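4.2 Programming choices at short film festivals

The second part of the study looked at how student films are placed within a festival program. We used printed programs and screening schedules from the festivals at Lonstead, Witberg and Tapley. All three run over 4 days, and all three accept student work under the same open call as other short films. The Pundcombe festival was left out of this part, as it moved its student entries to a separate online program and no longer gives them screening times.

Each student film was coded by time slot, by its position within the block, and by the kind of film it was shown with. A block was counted as mixed if it held at least one student film and at least one film from outside a school. Blocks made up only of student films were coded as closed. Two coders worked through the schedules separately and met to settle the cases where they disagreed. Most of these involved recent graduates whose films had been started at school and finished later.

At Lonstead, student films were mostly shown in closed blocks in the early afternoon. Witberg used mixed blocks throughout and tended to open each one with a student film. Tapley did both. Its closed blocks were held in the smaller theater, which seats 200, and its mixed blocks were spread across the evening schedule. In interviews, programmers at Tapley said the split came from running times. A student film longer than 13 minutes was hard to fit into an evening block without dropping another title.

Audience comment cards were available for Lonstead and Witberg only. People who attended mixed blocks at Witberg often wrote about student films without mentioning that they were student films. Cards from the closed blocks at Lonstead nearly always mentioned it, and many came from viewers who knew a member of the cast or crew. The cards were filled out by choice, so they can't be read as a fair sample of the audience. They do suggest that the block a film is placed in affects the way it is talked about afterward.

Subject matter played a smaller part than we had expected. Documentaries and dramas were placed in much the same way at all three festivals. Animated films were the exception and were grouped together wherever there were enough of them to fill a block. Films about work and technology had no fixed place. At Witberg they were shown beside family dramas, and at Lonstead they were put at the end of the block.

The November call for entries at Tapley has since dropped the separate student category, and the effect of that change falls outside the period covered by this paper. Our copies of the schedules were last checked against the festival websites in March 2025. 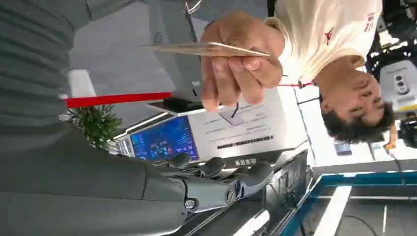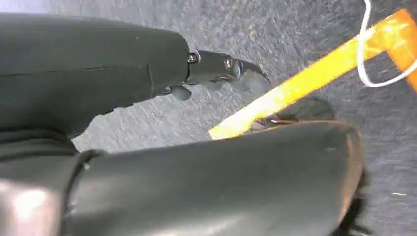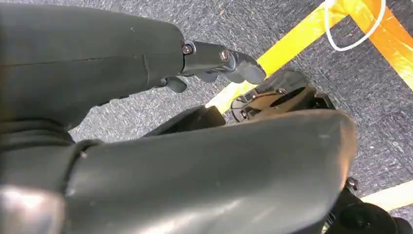
Figure 2. Gray robotic hardware at close range. First image: jointed fingers, with tweezers held in a person's hand. Second and third images: screws at the joints.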